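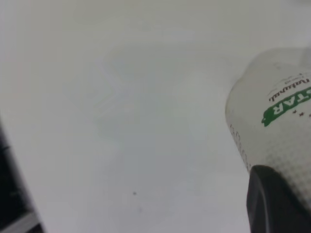 Questions people ask us about the club

I run the robot arm club at Bisgaard with a rota of other grown-ups who know more about it than I do (a low bar, I came in through the school canteen). I get the same emails every February when places open, so I've put the answers in one place. If yours isn't on the page, write to the club address and I'll get back to you, usually late in the evening when the dishes are done.

What do you do all term?

Paper cups, mostly! The main project this year is called Skolter, and it's all about getting an arm to pick up a paper cup from a table and put it down somewhere else without crushing it, dropping it or sending it over the side. I know it sounds tiny. I thought so too before I tried it. A cup weighs next to nothing, it's wider at one end than the other, and if you squeeze it a bit too hard it folds. Squeeze too little and it slides down through the fingers while you watch.

The first few weeks are driving the arm by hand. After that the teams record their own runs, look at them, throw out the bad ones and try to get the arm to do it from what's left. Some teams get there by Easter and some don't, and the ones that don't usually have the best stories.

How old do you have to be?

Twelve and up. We've had younger brothers and sisters sit in, and that's fine if a parent stays, but they can't drive the arm. Adults can join too, on the same terms as everyone else, meaning you wait your turn and you sweep up.

Do I need to know how to program?

No. About half of each group has never written a line of anything. You'll pick some up, because at some point you'll want to change a number in a file and see what happens, and then you'll want to change another one. People who already program tend to be quicker in week two and no quicker at all in week five, when it's all about where you put the cup.

Do I need my own laptop?

Handy but not needed. We've got a shelf of old ones that work if you're patient. Bring your own charger if you bring your own machine, please, and put your name on it. I have a drawer full of orphans.

How many people are in it?

There are 47 on the list this year, split over two evenings, and we cap each evening so nobody's standing three deep behind a table. The waiting list is real and it does move. People discover they also have football.

How are the teams made up?

You can ask to be with one friend and I'll do my best. Beyond that I mix you up. Each team has a driver, someone on the laptop and someone placing the cups, and you swap every quarter of an hour or so. Please do swap. There's always one team where the same person has been driving since the lights went on, and I will come over and hover.

What does it cost?

We ask for £20 a term, which goes on cups, tape, cable ties and the little rubber pads that wear off the fingers. If that's a problem just say so in your email and we'll drop it, no forms. Nobody else sees that email but me.

Why cups? Why not something more exciting?

I get this from the parents more than the kids. Cups are cheap, they're all nearly the same, nobody cries when one gets flattened, and they go in the recycling afterwards. They also show every mistake. A wooden block will let you get away with a clumsy grip and a cup won't.

We do have a box of other things for the last few weeks (sponges, a tin, some truly horrible plastic fruit) and you're welcome to bring something from home if it isn't precious or full of liquid.

Can the cups have something in them?

Not water, not coffee, not on my tables. Dried lentils are allowed from the second half of term, up to halfway. You spill, you sweep.

Does it matter which cups we use?

More than you'd think. Plain white ones on a white table are hard going for the wrist camera, as there's so little to tell where the cup stops and the table starts. Printed ones give it something to hang on to. But then you can end up with an arm that's only any good when the printing is facing the right way, so turn the cup between runs! Turn it properly, by the way, not the same little nudge each time. One team last year recorded a whole evening with the logo facing the window and then couldn't understand why it all fell apart the next week.

What's the wrist camera for if you can see the table yourself?

You can see the table, the arm can't. While you're recording, try to look at the screen and leave the table alone. If you can't find the cup on the screen, the arm won't find it either. From down by the fingers everything looks odd, things are upside down or half missing, and it takes a couple of sessions before your head stops arguing with it.

Our cup keeps tipping over when the fingers close. What are we doing wrong?

Usually one of these, and I'd try them in this order:

You're coming in too high. Go lower down the cup, where it's narrower and stiffer.
You're off to one side, so one finger touches well before the other and shoves it.
You're closing while the arm's still moving. Stop, breathe, close.
The rubber pad's come off. Check both sides.

If it's still going over after that, fetch me and I'll fetch someone useful.

How many runs do we need to record?

There's no magic number, sorry. The team that did best last year finished with 469 good ones, but they'd been careful from the start, and they'd moved the cup about all over the table, including the awkward corners. Another team had plenty of runs with the cup always in the same spot, and theirs could pick up a cup beautifully so long as you put it exactly there.

Keep the slightly wobbly runs where you recovered. Bin the ones where you dropped it and gave up. Write down which is which at the time, on the sheet, in pen. You will not remember later. I never do.

Should we clean the table?

Wipe it at the start, yes, with the blue cloth and not your sleeve. You don't need to go mad over every crumb and smear. Real tables have bits on them and it does the arm no harm to have met some. What does matter is rubbish that looks like the thing you're picking up, so no spare cups left lying in the corner while you record.

Has anyone been hurt?

A pinched finger and a lot of pinched sleeves. The arms are small and they're not strong, but the fingers close quicker than you expect. Hair tied back, lanyards off, and hands out of the way before you say "going". Everyone says "going" before they move the arm. You'll feel silly for one evening and then you'll catch yourself saying it at home when you open the fridge.

Every table has a stop button. Use it whenever you like, for any reason, and you won't be told off for it.

What if we break something?

Tell us. That's the whole rule. Most of what breaks is plastic and we can print another by the following week. What costs us time is the part that got quietly pushed back on and handed to the next group.

Is there a competition?

There is, in June, and it's called the Grirero. It's us and the Jivberg club, in their hall one year and ours the next. Each team gets ten minutes on the table to move as many cups as it can from one side to the other, upright, with a point off for each one crushed. The record stands at 81 points over the whole day for one club, and it belongs to Jivberg, and they mention it often.

You don't have to enter. Plenty of members come along to watch, help with the scoring and eat the cake.

Can parents watch?

In the last half hour, and you're very welcome. Before that it gets crowded, and the kids stop trying daft things when their mums are looking. Daft things are where most of the good ideas come from, so I'd like to keep them.

Can I take cups home to practise with?

Ha, yes, take a sleeve of them. Try picking one up with two rulers, one in each hand, with one eye shut. Someone suggested it as a joke in the autumn and now half the club does it.

What if I miss a session?

Don't worry about it. Your team will have notes (see above about the pen) and you can usually catch up in ten minutes. Miss three in a row without a word and I'll write to ask whether you'd like to keep your place, and it's not a telling-off, I just have that waiting list.

When do you start and finish?

Doors open at five, arms go off at seven, and everyone's out by quarter past. Tables get cleared and cups get stacked before you leave. The crushed ones go in the paper bin by the door, and the ones with a small dent go back in the tray for practice, so please don't throw those out.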